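Drulwood library's computer drop-off is back, and I'm thrilled

Well, it's official! The Drulwood town library is bringing back its old computer drop-off, starting 19th April, and if your hall closet looks anything like mine you'll be as happy as I am. I stopped in yesterday to return a cookbook and came home with a flyer, a parking map and a very long list of things I've been meaning to get rid of.

The last one was in February, and I missed it (I had a cold and a flat tire in the same week, don't ask). They took in 1,098 items over the weekend, and 116 of those were good enough to be cleaned up and given to families in town. My neighbor's grandson got one and he's been doing his algebra on it ever since.

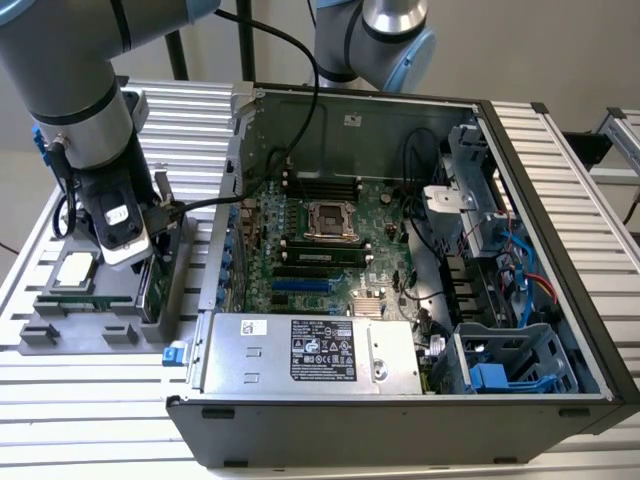

The drop-off is at the old Lorkis furniture store on Kestano Road, and you go in by the loading door around the side, so don't sit out front honking like I did the first year. They'll take laptops, printers, phones, keyboards and any cords you can't match to anything. They'll take the big desktop towers too, the kind with a metal case and a side panel that comes off so you can get at the insides, and those are the ones they're shortest on. No TVs this time – the hauler won't touch them – and no microwaves, even though people keep trying.

I called Rosaire Zacharias at the library desk to ask about passwords and old files, which is what everybody at my book group wanted to know. "Take your photos off before you come, please, we can't go fishing for them later," she told me. Every drive gets wiped on site, and if you'd prefer to keep yours they'll pull it out and hand it back to you while you wait. I'm keeping mine. I've got my sister's wedding on there and I don't trust myself to have copied it right!

It's free for up to 2 items per household that still turn on, and free for as many dead ones as you can carry. Printers are the exception: anything bigger than a microwave costs $20, cash or check, and that goes to Weerasinghe Hauling for the extra truck. I think that's fair, though I did hear some grumbling in line at the checkout.

Doors open at nine and they stop taking things at three, or earlier if the truck fills up. If you can't lift what you've got, call the library ahead and somebody will come out to your car. And if you happen to find a charger for a purple flip phone in your pile, please set it aside for me – I'm still looking.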